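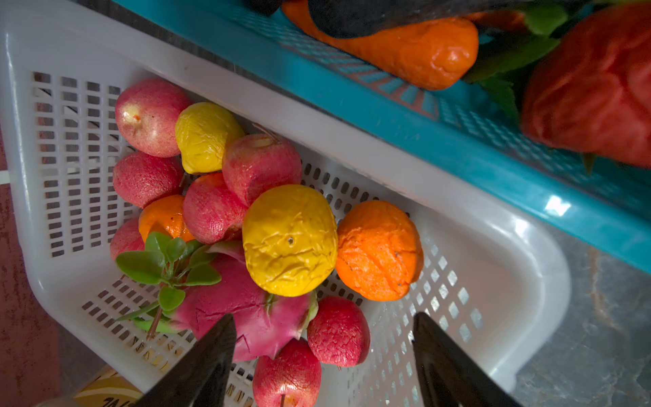 Slide 1. Artificial fruit in a white basket, vegetables in the turquoise one behind it, seen from the gripper.

SPEAKER NOTES
Can It Put the Groceries Away Yet?
Jerkum community tech evening, 14/12/2024
Running time 30 minutes, then questions

Leave slide 1 up while people find seats. Don't start until the doors are shut. The hall echoes, so slow down.

OPENING

Ask for a show of hands: who has seen a video this year of a robot doing kitchen work? Then: who has a robot in their kitchen, not counting a dishwasher? Wait for the laugh, if there is one. Move on either way.

Say: My answer to the title is no. I'll spend the next half hour on why I think so, and on what would change my mind. I've bought plenty of gadgets that were going to save me time, and most of them live in the garage, so take me as a hard audience.

Point at the slide. Ask what the job is. Somebody will say "pick up the fruit." Ask them which one. Let them argue for a bit.

THE JOB ITSELF

The fruit on the slide is plastic. It can't bruise. You can squeeze the dragon fruit all afternoon and it'll be fine. Real dragon fruit gives a little when ripe, and a real peach gives a lot, and the person doing the shopping knows the difference without thinking about it. Plastic is a fair place to begin. I'd do the same. But when somebody shows you a success rate, ask what was in the basket.

Second point, and spend some time here. It's a pile. Pull one apple and its neighbors move. The big yellow fruit is sitting up against the dragon fruit, and there's a leafy sprig lying over the dragon fruit too. Is the sprig part of the thing you want, or is it in the way? People settle that kind of question before their hand gets there. A machine has to have been shown, or told, or get lucky.

Third, the reds. Several of those fruits are red and round and near enough the same size. If I say "hand me the red one," you'll ask me which, or you'll take the easiest one and assume I don't care. Both are good answers. I have watched a lot of demos and I can't remember one where the machine asked.

(If short on time, skip to WHAT THE NUMBERS SAY.)

TWO FINGERS

Hold up thumb and first finger. Pinch the foam ball from the bag.

Two fingers will get you a long way. Most of what I pick up in a day I could pick up like this, slowly. The trouble is room. To pinch a round thing you need space on both sides of it, and in a full basket the space is where the other fruit is. We wiggle a finger in. We roll one apple off another with a knuckle. We tip the whole basket, which in my opinion is the smartest move available and the one I see least in demos.

Do the basket bit now. Pour the foam balls from the tub to the tray. Takes one second. Say: that's how my kids put fruit away, and I've stopped complaining about it.

Don't overdo this part. Last time I got so pleased with the foam balls that I lost four slides at the end.

WHAT THE NUMBERS SAY

Slide 2. My own tally sheet, large type.

In July I went to an open house at Posow and kept score with a pencil. The task was moving play food from one bin to another. I watched 46 tries. In 30 of them the item ended up in the right bin with no help from a person. I'll read that out twice, since the sheet is hard to see from the back.

Be fair about it. Thirty good ones is better than I expected when I parked the car. A few years ago I'd have brought a book. Also be fair the other way: a person of six gets all of them, and wants to know what else there is to do.

I did not write down how long each try took and I wish I had. Do not guess if asked. Say it was slow enough to get bored and leave it there.

The sheet says nothing about other labs, other machines or other bins. It was one afternoon and one observer who can't read his own handwriting.

THE SHOP FLOOR

Slide 3. Title only.

People tell me homes are messy and shops are tidy, so it will work in shops first. I half agree. Chettiar, the produce wholesaler out by the rail yard, let me spend a morning on their packing line. The belts, scales and wrapping machines are wonderful and have been for years. Every one of them does one thing to one kind of item, coming from one direction. Then a mixed order comes in, with carrots and peppers and a bag of something leafy, and a person in gloves does that.

I asked the shift lead whether they had looked at buying an arm for mixed orders. The answer was yes, they had a sales visit from Rornon. The first question from the floor was who clears it when it jams. The second was who cleans it. The visit was over before lunch. I have no idea how good the Rornon product is and I'm not saying it's bad. I'm saying those were the right questions, and they were asked by the people who would be holding the mop.

Read from the card: mixed orders at Chettiar that morning, 64. All of them packed by hand.

THINGS I WILL GRANT

Keep this part honest and don't rush it. Sceptics get lazy too.

Grippers have improved. Cameras close to the hand help a lot, because a camera across the room mostly sees the back of the arm.

Practicing on ordinary clutter is the right idea. I would much sooner see a heaped basket with another one crowding it than a single block on a bare white table. Go back to slide 1 here. There are vegetables in that turquoise basket, a carrot and a big red pepper among them, and the two rims overlap. My counter looks like that on a shopping day.

For someone who can't grip well, or can't stand for long, slow and clumsy may still be worth having. My aunt would put up with a great deal of slowness. She would not put up with having to phone someone when it stopped.

WHAT WOULD CHANGE MY MIND

Slide 4. Read these out, don't paraphrase.

Show me real fruit, bought that morning, and let me feel it afterward.
Show me a whole bag put away, cold things in the fridge, with no cuts in the video.
Show me what happens after a drop. I want to see the apple roll under the stove and I want to see what the machine does next.
Let me choose the kitchen.
Tell me the failures before I ask.

If a company does those, I'll come back to this hall and give the opposite talk, and I'll bring the cake.

LIKELY QUESTIONS

"Isn't this what they said about computers?" Yes, and about flying cars. Past surprises don't tell you which one you're getting.

"What about robot vacuums?" I own one. It's good on the hall floor. I pick things up off the floor so that it can run, and I'd like credit for that work.

"When, then?" Don't give a year. Say I'll believe it when someone offers me one with a repair plan and a price on the same page.

"Will it take jobs?" Needs a better answer than I've got. Mention the gloves and the mixed orders, say that the packing line had already changed the work long before any arm turned up, and pass it to the room.

BRING

Foam balls, tub, tray. Clicker and 2 spare batteries. The Chettiar card. Water. Printed tally sheet for anyone who wants to check my adding up.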